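Los cuencos de Clementina

Llegué a casa de Clementina Seixas a media mañana, con un cuaderno, dos limones que me había dado mi vecino y bastante hambre, que es mala compañera para entrevistar a una cocinera. Me abrió con el delantal puesto y me soltó, antes de saludar: «¿Tú en qué bates los huevos?». Le dije que en un plato hondo. Me miró con una pena enorme y me hizo pasar a la cocina.

Clementina dio de comer a media calle durante 29 años en el Falcão, un local pequeño de menú diario, y desde que lo cerró da clases en casa, para grupos de 6 personas (no caben más, ya lo ha intentado). Yo venía a hablar de recetas. Acabamos hablando de cuencos de acero inoxidable casi toda la mañana, ¡y qué bien me lo pasé!

«La gente se gasta el dinero en el cuchillo, y me parece estupendo», me dijo mientras buscaba la cafetera, «pero luego lava la verdura en la misma olla donde va a cocerla y la aliña en una fuente donde no puedes mover ni una hoja sin que se te caiga media ensalada».

En el Falcão llegó a tener 12 cuencos iguales, apilados junto al fregadero, y dice que fue un error de principiante. Todos del mismo tamaño, todos ocupados a la vez, y siempre faltaba uno pequeño para la salsa. Ahora trabaja con tamaños distintos y formas distintas. El hondo es para amasar y para lavar hojas con mucha agua. El ancho y bajo, para aliñar, porque se mete la mano y se levanta todo desde el fondo. El pequeño lo usa para lo que ella llama «los caprichos»: el ajo picado, la sal con pimentón, la mezcla de guindilla.

Le pregunté por el cristal, que a mí me gusta porque se ve lo que hay dentro. «Muy bonito hasta que se te resbala con las manos mojadas», contestó. El plástico ni lo comenta, levanta una ceja y sigue. Del acero le gusta que pesa poco, que no coge olor a cebolla y que aguanta golpes, aunque el estruendo cuando cae uno en la cocina lo oye hasta el del tercero.
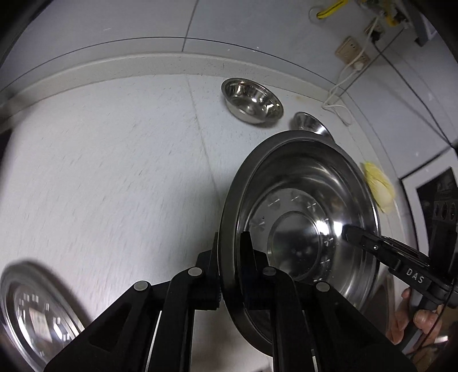
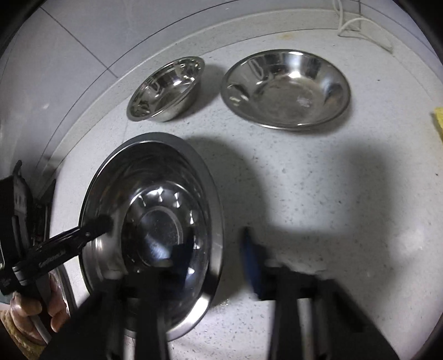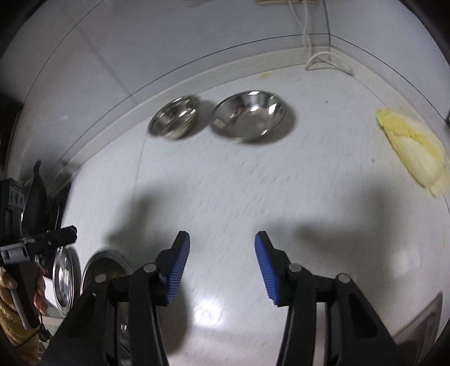 Acero inoxidable y más acero inoxidable: el tema de toda la mañana.

Martim Neves me escribió después de leer un borrador de estas notas y me dijo que él no cambia su barreño esmaltado por nada, que amasa pan en él cada semana y que el acero se le enfría demasiado en invierno. Se lo leí a Clementina por teléfono. Hubo un silencio. «Para el pan le doy la razón», concedió, «pero que temple el cuenco con agua caliente y lo seque bien, que es un minuto».

Volviendo a su cocina: la col china es su verdura favorita para enseñar, y yo no lo esperaba de una mujer que se hizo un nombre a base de guisos. La separa hoja por hoja, la lava en el cuenco grande cambiando el agua dos veces y la deja escurrir un buen rato. «La tierra se esconde en la base, donde la penca se pone blanca y gorda. Ahí hay que pasar el dedo», me explicó. Luego corta las pencas finas y las hojas más anchas, las sala por separado y espera unos 6 minutos antes de aliñarlas con limón (uno de los míos, ¡por fin útiles!), aceite y una pizca de azúcar.

También hablamos de las manchas de agua, esos cercos blanquecinos que a mí me desesperan. Ella los quita con un chorrito de vinagre y un paño suave, sin apretar, y solo cuando vienen visitas. El estropajo metálico lo tiene prohibido. Y guarda los cuencos unos dentro de otros con un papel en medio, costumbre heredada de su madre, que hacía lo mismo con los platos buenos.

Me quedé a comer, claro. Había garbanzos y la ensalada de col, que repetí. Al irme me prestó un cuenco mediano para que dejara en paz el plato hondo, con orden de devolverlo en junio.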